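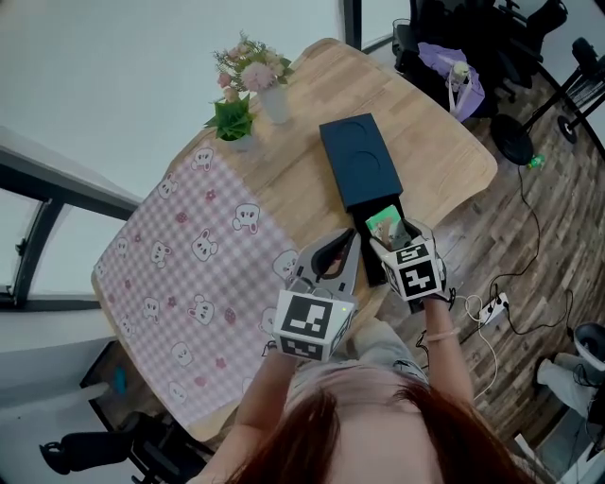
How long should you keep the paperwork for a used car? I keep mine until a year after I've sold the car, and the service records go to the buyer.

I worked this out in April, when I sold the Wester. I'd had it for nine years and there were 233 sheets in the folder, which I know because the scanner keeps a tally. Most of it was junk. Old insurance cards, parking permits for an apartment I left long ago, three copies of the same tire receipt.

The pages that mattered were the repair invoices. Po-yen Su, who bought the car, went through them at my kitchen table on a Sunday and asked about one thing only, the timing belt. I had the invoice from Brouwer for it, with the mileage written in by hand. He paid $2595, a little under what I'd asked, and took the invoices home with him.

What I kept:

- the bill of sale, signed by both of us
- a copy of the title, front and back
- the release of liability form
- the last insurance statement, showing the cancellation date

Those four fit in one envelope. The release form is the one I'd tell anybody to hang on to. Liis Petrauskas at work sold a truck a while back and got toll bills for months afterward – the buyer never registered it. She mailed in a copy of the form and the bills stopped, but she had to dig through her garage to find it.

I shredded the rest. My shredder takes a few pages at a time and then needs 20 minutes to cool down, so it was a slow evening. The scans are on a drive in the desk, and I'll delete them next spring along with the envelope.

For the next car I'm using a thinner folder. Repairs in front, registration behind, and the parking permits go straight into the trash when they expire.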